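Microfiber cloths leaving a haze after washing

Home Care Forum > Laundry and Textiles

skoldale_pete
13th August
I have a stack of general purpose microfiber cloths, 80/20 polyester/polyamide, that have started to leave a haze on glass and gloss paint. Washed at 100 F with a standard liquid detergent, no softener, tumble dried on low. Water here is hard. They were fine until the spring. Is the fiber worn out or is this residue?

drumcount
Residue is the first suspect. Soak one cloth in plain hot water for an hour and agitate it by hand. If suds form, there is detergent left in the pile. Halve the dose and add a second rinse.

mofokeng_mill
Agree on the second rinse. I disagree that it is always detergent. In hard water you also get mineral deposits on the split fibers, and no amount of plain rinsing removes those. A cup of white vinegar in the rinse – no bleach in the same load – dissolves most of it.

drumcount
Vinegar in every load is bad for the rubber door seal. I replaced one on a Mivetti front loader after doing that for a few years. Use citric acid once in a while if you must, then run an empty cycle.

mofokeng_mill
One seal is not data. Diluted in a full drum of water, the concentration is low. Age and heat do more to rubber than that.

lint_trap_52
The other thing to check is what the cloths are washed with. Cotton towels shed, and the lint is held by the microfiber. I keep mine in a separate box until there is a full load, sort by color, and spread each one flat on a table to look at the pile before it goes back on the shelf.
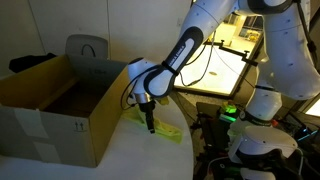

Yellow-green item and table. 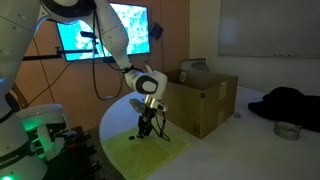

Does fabric softener permanently ruin a microfiber cloth?
Usually it can be reversed. The softener coats the fibers and stops them from taking up water, but two or three hot washes with a small amount of detergent and no softener will strip most of it. If water still beads on the cloth after that, move it to garage duty.

skoldale_pete
Did the soak test. Slight suds, and the water went gray. So some detergent, plus dirt that never left. I will halve the dose and report back.

cotska
Gray water also points to an overloaded drum. The cloths need room to move. I stop at half full. Also check the dryer: above medium heat the fiber tips start to melt, and the cloth feels scratchy when you drag it over the back of your hand. That damage is final.

drumcount
Correct on the dryer. I would skip it and line dry.

cotska
Line drying leaves mine stiff in hard water. Low heat for a short time gives a softer pile. This has been argued in the October thread already and I have not changed my mind.

mofokeng_mill
Stiffness after line drying is mineral content again. Fix the water and the drying method stops mattering.

skoldale_pete
Four loads at half dose with an extra rinse. Haze is gone from the glass, still faint on the black gloss. Trying the citric acid next.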